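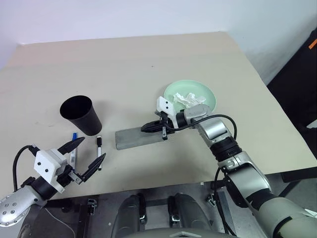
Faint smudges on a beige tabletop, what removes them?

12 comments · 2 shares

ferasbridge_bench
Shared work table, light tan top. The surface has faint smudges and a few tiny dark specks. It gets used for markers, a cup, a plate, and a flat gray block like a stone slab that we use as a weight. Surface material unknown, the table came with the unit in September. I have tried dish soap and a microfiber cloth, two passes. The smudges remain under side light. Looking for the next step that does not change the sheen.

cikv_54
Isopropyl alcohol, 50 percent, on a white cloth. Test on the underside first. Most marker ink on a sealed top lifts with that. Wipe in one direction and change the cloth face each pass.

plainjoint
Disagree with alcohol as step one on an unknown finish. If it is lacquer you will get a dull patch and then you own a dull patch. Warm water with a drop of ammonia-free glass cleaner, then dry. Alcohol only if that fails.

cikv_54
At 50 percent with a short dwell I have never dulled a factory top. Lacquer is rare on work tables.

plainjoint
Rare is not zero. He said material unknown.

ferasbridge_bench
Underside is raw board, so it tells me nothing about the finish on top. I can test at a back corner near the wall.

wan_two
The specks are a separate problem. Smudges are film, specks are either grit or pinholes. Drag a fingernail across one. If it moves, it is grit, and you should vacuum before any wiping. A stone or concrete block sheds grit and it will scratch the top if slid.

cikv_54
Agree on the block. Felt pads or a sheet of cork under it.

wan_two
Cork holds grit. Felt too, after a while. I put mine on a silicone mat and rinse the mat.

doltness_shop
Do not use the 2000 grit paper that gets recommended on the other thread. It evens out the smudges by removing the finish. Also cap the markers when they are lying down. The one with the blue cap is fine, the other one looks to have a black tip showing at the lower end. Check that before blaming the cloth.

ferasbridge_bench
Will check. Glass cleaner first, then alcohol at the corner.

3 more replies · Share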